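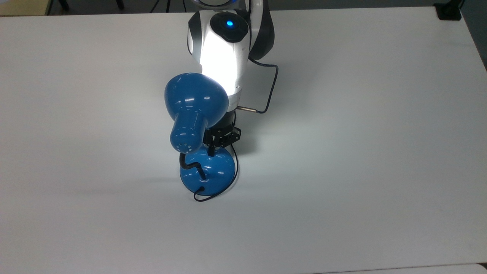
Rirell College Opens Reading Room for Shakespeare's Tragedies

The Department of English at Rirell College has opened a reading room devoted to the study of early modern drama, with Shakespeare's tragedies as its first area of focus. The room occupies the second floor of the Zimska Library and is available to students, faculty and members of the public who hold a library card.

The collection contains nearly 3000 items, including scholarly editions, promptbooks, theater programs and critical studies. A total of 252 of these came from the estate of the late Vusurau theater director Eifion Rowlands, whose handwritten notes on "King Lear" and "Othello" have been cataloged for the first time.

Professor Dwynwen Prosser, chair of the department, said the Rowlands papers would be of particular value to students writing on the daughters in "King Lear."

"Rowlands staged the play three times and changed his mind about Goneril with each production," Prosser said. "In the earliest notes she is simply cruel. In the last set he asks what her father's love test has cost her, and he gives her long silences in the first act to let the audience consider it."

The opening will be followed in October by a series of public lectures. Darlene Després will speak on Cordelia's refusal to flatter the king and on how editors have treated the differences between the quarto and folio texts. In-ho Myung will discuss Desdemona's willow song and its absence from the first quarto of "Othello." Both lectures begin at 6 p.m. in the Ó Briain Auditorium. Admission is free, but seats must be reserved through the library's front desk.

Undergraduates enrolled in the tragedy seminar may borrow circulating editions for up to 2 weeks. Promptbooks and manuscript notes must be consulted in the room. Requests to view them should be sent to the collections librarian, Vivek Rastogi, at least 3 working days before a visit.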